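Student Project Report: Choosing a Part-Time Master's Programme While Working

Reading time: 2 min

This report is the final work for the module Research Methods at the Zuvard evening school in Ilau. The question was simple: how do working adults decide between a part-time master's degree and a shorter certificate? I wanted to study this matter because I had to make the same decision myself before I enrolled.

Method

I prepared a questionnaire with 12 questions and sent it to the mailing list of the evening school, which has 1064 addresses. The list is old and many addresses are not in use any more. I also held interviews with 25 adults who work full time, most of them in offices or shops in the Villaseñor district. Each interview was done by telephone after working hours. I wrote notes by hand and typed them the same evening.

The first version of the questionnaire was too long, and the people who tested it stopped in the middle. I removed the questions on income. In August I sent the second version.

Results

Money was mentioned in nearly every interview, but the fee itself was seldom the main difficulty. People spoke more about how the fee must be paid. A degree paid in two parts was harder for them than the same sum paid each month. Several had an employer who would pay for a certificate but not for a degree, and for them the decision was already made.

The second subject was time at home. Classes in the evening fall at the hour when families eat together, and parents of small children found this the most difficult part.
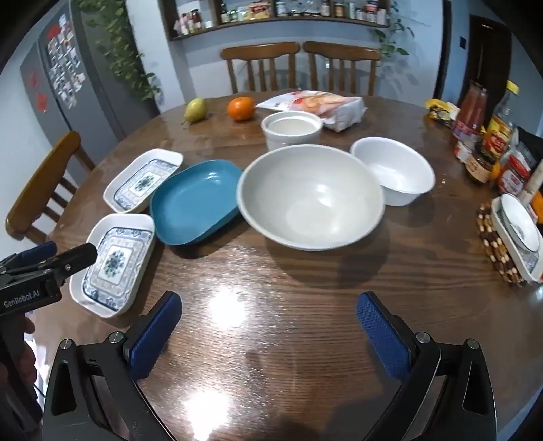
Bowls and baking dishes on a round dining table.

Some of the parents preferred a programme with classes on Saturday mornings. Others wanted recorded lectures, although they admitted that they do not always watch them.

The third subject was the name of the school. Younger persons gave it much importance. Those with long work experience asked instead if the teachers had worked in the field.

Limits of the work

All the persons I interviewed were interested in study already, so I have no opinion from those who never considered it. I made the interviews in two languages and translated the answers alone, and small meanings were perhaps lost. My supervisor also remarked that the questionnaire did not ask about age in a clear way.

The tables were made with Zovier, the survey program of our school. The full list of questions is in the annex, which can be requested at the library desk.

Comments

evening_reader: The point about paying monthly is very true. I waited a whole year for this reason only.

M2student: Did you ask if they finished the programme in the end? It would be interesting for a second part.

Author: Thank you. I did not ask it, most of them are still in the first year.

katalog7: Is the annex also available in English?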